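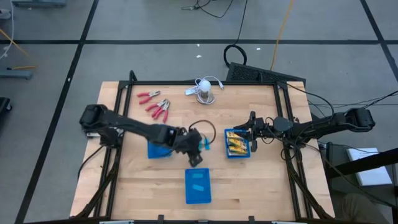 List: Givham Tidy Homes
Subject: Re: Bins or baskets for the workbench?
Date: 5 August 2020

Hello all,

Sorry for the slow reply, we've had the decorators in and I couldn't get near the computer. I did read this one with great interest though, having gone through every sort of tub and tin you can think of over the years!

> I've finally got a proper wooden worktop in the back room
> and I'd like to keep the small stuff off it. At present it's
> pliers, packets, odd bits of plastic, all in one heap. Is it
> better to buy solid trays or the baskets with slots in?
> And do they all have to match? I've seen a set in the Ara
> catalogue but 30 pounds seems a lot for plastic.

My own feeling is that you want some of each. Solid trays are lovely for anything tiny, as it can't poke out of the sides, and if you stand packets up in rows in one of them you can flick through as you would a card index (I do this with seeds and with soup). Pliers I would leave out on the worktop, handles towards you, if you use them every day. Mine lived in a drawer for ages and I was forever opening and shutting it, so now they stay where I can grab them.

As to matching, I was very firm about it once and bought everything in cream, and then of course the shop stopped doing cream. Blue seems to be the colour that everybody stocks, and it does look cheerful on pale wood. What I'd pay more attention to is the shape. A big oblong basket with a good thick rim is far kinder to your hands when it's full, and two rows of tall slots along the front let you get a peek at what's inside before you go rummaging. Then a couple of smaller ones in the same style can stand behind it for the things you don't want every five minutes.

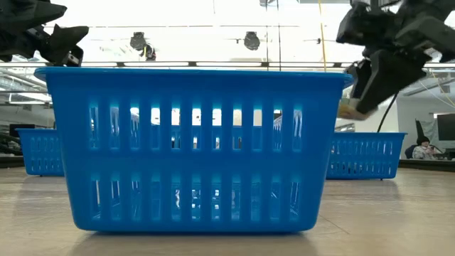 Do measure before you order, please! I once came home from Thammasiri with 7 baskets, very pleased with myself, and not one would go on the shelf. The thing that catches people out is a basket that narrows towards the bottom, like the big blue one, where the rim is wider than the base, so go by the top measurement when you're working out how many will sit side by side. My shelf is 286 mm deep and I have that written on a card in my purse now.

I agree that 30 pounds is steep. If you can hang on until October there's usually a bit of a clear-out at the Givham market, and the plastics stall is at the far end past the plants.

Let us know what you settle on, and how you get on with the packets.

Warm wishes to everyone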